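Treloar Automation Users Board
Maintenance and Setup > Wrist and Gripper Assemblies
Topic: Wrist cable cover, inspection interval

jrosales_rulville
Members of the Rulville cell team request guidance on the Skoster wrist unit. Our written procedure calls for inspection of the cable cover every 400 hours. At the last check the unit had logged 466, and the cover had worn through at one fold. We propose a shorter interval and would welcome comments before the procedure is revised.

The arm is to be parked clear of the bench and the drive locked out before anyone handles the wrist.

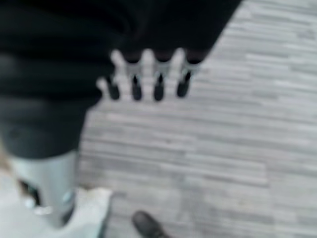

The retaining screws are then tightened in a cross pattern and the cable is checked for slack at full rotation. Our present procedure allows 17 minutes for the whole task, which our technicians consider too short.

D. Navarrete
I would not support a shorter interval. Wear at one fold suggests that the cable is routed too tightly. Please review the routing first.

dehua.ding
I respectfully disagree with Mr. Navarrete. We corrected the routing on our cell and still replaced 3 covers by December. The interval should be reduced in either case.

D. Navarrete
Were those the Tretstead covers? The older type stiffens with use.

dehua.ding
They were. The replacement type is on order.

jrosales_rulville
Thank you both. We will check the routing on Monday and post the slack measurements in this topic.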